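Zultness, el banco de pruebas donde los robots aprenden a cambiar de mano

Una mano coge, la otra espera. Parece poca cosa. Lleva dos años ocupando a un grupo pequeño que trabaja en la segunda planta de un edificio de oficinas, encima de una óptica, con más pantallas que robots. El proyecto se llama Zultness y la pregunta que intenta contestar es vieja: ¿sirve entrenar a un robot de dos brazos dentro de un simulador, con gráficos feos y física aproximada, para luego soltarlo en una mesa de verdad?

Respuesta corta: sí, a ratos. La larga ocupa el resto de estas páginas.

Llegamos a las nueve y media, con el café todavía en la mano. En la sala, tres monitores y un ventilador que no callaba. Agosto. El servidor de cálculo está en el cuarto de al lado y aun así se le oye. En pantalla, la tarea que el grupo llama «azul a azul»: botella pequeña sobre una mesa gris, dos bandejas, una azul y otra oscura. El robot tiene que llevar la botella a la bandeja de su color. Dos brazos, dos manos de varios dedos, y ninguna instrucción sobre cuál usar.
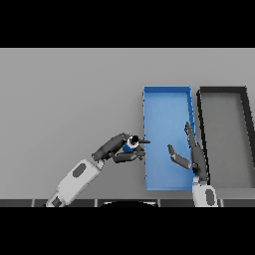

El método, a grandes rasgos. Primero hay demostraciones: una persona con gafas y guantes mueve los brazos virtuales y el sistema apunta todo, la posición de cada articulación y lo que ve la cámara. De esas se grabaron 38. Pocas, muy pocas para lo que se estila. Luego entra Fikow, que es el programa que multiplica: coge cada demostración, la trocea en tramos (acercarse, cerrar, levantar, pasar, soltar), cambia de sitio la botella, mueve un poco las bandejas y vuelve a coser los trozos. Ejecuta el resultado en el simulador. Si la botella acaba donde toca, se guarda. Si no, a la basura.

De 2.892 intentos generados así, se salvaron 1.191. El resto, botellas por el suelo, dedos atravesando paredes, brazos que se estorban. El grupo guarda una carpeta con los peores y la enseña a la mínima, con cierto cariño.

Con lo que queda se entrena la política, una red que mira la imagen y decide los próximos movimientos de las dos manos a la vez. Y aquí está la parte que ha llamado la atención fuera. Lo habitual en estos montajes es darle a la red una etiqueta de fase: ahora coges, ahora pasas. En Zultness la quitaron. La red tiene que deducir sola en qué punto está. Al principio fue un desastre. Semanas de manos paradas en el aire, los dos brazos esperandose el uno al otro como dos personas en una puerta.

Lo arreglaron con algo bastante simple, un término extra en el entrenamiento que castiga la indecisión: si la red propone a la vez dos planes muy distintos, paga. Ojala, lo llaman. Sin tilde, porque el repositorio no la admitía y así se quedó. Con Ojala activado las esperas bajan mucho. Tambien aparecen agarres algo bruscos, que es el precio, y en el grupo no todos están contentos con pagarlo.

La mano es la otra mitad del lío. Con una pinza de dos dedos el agarre se decide pronto: abierta o cerrada. Con varios dedos hay cien maneras de sujetar una botella y la mayoría valen solo si luego no hay que moverla. Coger por el cuerpo va bien para levantar. Va mal para pasar, porque la segunda mano no encuentra hueco. La red aprendió a dejar libre un extremo, y esa costumbre salió de los datos, no estaba programada en ninguna parte.

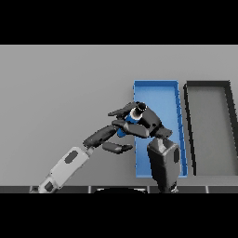 A la hora de medir, el grupo es más serio que en la decoración. Cada versión de la política pasa por 1.144 episodios de evaluación, con posiciones que no salían en el entrenamiento. Se repite entero, aunque el cambio sea de una línea. Tarda una noche. Por la mañana alguien abre la tabla antes de quitarse la mochila y según la cara ya se sabe.

Qué sale de ahí. La versión con Ojala gana a la que lleva etiquetas de fase cuando la botella empieza lejos de las bandejas, que es justo el caso dificil. Cerca de las bandejas, empate. Y pierde, poco pero siempre, si la botella aparece pegada a una pared: los dedos tropiezan con el borde y la red insiste en el mismo gesto. Insistir es su gran defecto. No tiene memoria de haber fallado hace un momento, solo ve el presente y vuelve a probar lo mismo. Una versión con memoria está en marcha, sin resultados que enseñar todavía.

Preguntamos por el color. Si la tarea es «azul a azul», ¿la red mira el color o se ha aprendido de memoria el lado? Lo comprobaron intercambiando las bandejas. La primera versión fallaba casi siempre: había aprendido el lado, claro. Desde entonces Fikow intercambia las bandejas en la mitad de los episodios y el problema se fue. Es de esas pruebas que en los artículos del ramo se echan de menos, dicho sea de paso.

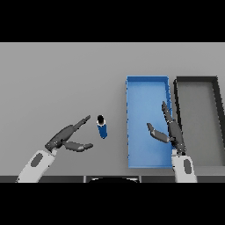 La botella, en pie sobre la mesa y entre las dos manos abiertas del robot simulado. A la derecha, las bandejas vacías.

Falta lo gordo, el salto a la mesa de verdad. Para eso está Clilberg, un montaje físico con los mismos brazos, que el grupo comparte con otros dos equipos y que le toca por las tardes, de cuatro a ocho. Allí el simulador cobra todas sus mentiras juntas. El rozamiento no es el que era. Los dedos reales tienen holgura, los virtuales no. Una botella real con un poco de agua dentro se balancea y la red no ha visto agua en su vida.

Lo que hacen es ensuciar el simulador: pesos al azar, luces al azar, retrasos de unos milisegundos en los motores, una cámara que se mueve un pelo entre episodios. Cuanto más sucio, peor va en pantalla y mejor en Clilberg. Hasta un punto. Pasado ese punto la política se vuelve miedosa, se acerca a la botella despacísimo y no cierra nunca. Encontrar el punto les costó la primavera entera, y lo encontraron a base de probar, sin teoría que lo explique. Lo reconocen en el propio informe, en una nota al pie.

Las críticas que reciben van por ahí. Que si una botella y dos bandejas no son una cocina. Que si 38 demostraciones grabadas por la misma gente llevan dentro las manías de esa gente (cierto: todas empiezan por la mano izquierda si la botella está a la izquierda, y la política también). El grupo da la razón en lo segundo y discute lo primero. Una cocina son muchas mesas así, dicen, y prefieren entender bien una.

El plan para los próximos meses: objetos blandos, una tercera bandeja, memoria. Y publicar los episodios desechados por Fikow junto con los buenos, porque varios laboratorios los han pedido para estudiar fallos. La carpeta de los peores irá incluida.

Salimos pasadas las ocho. La tanda de la noche ya estaba en cola y el ventilador seguía.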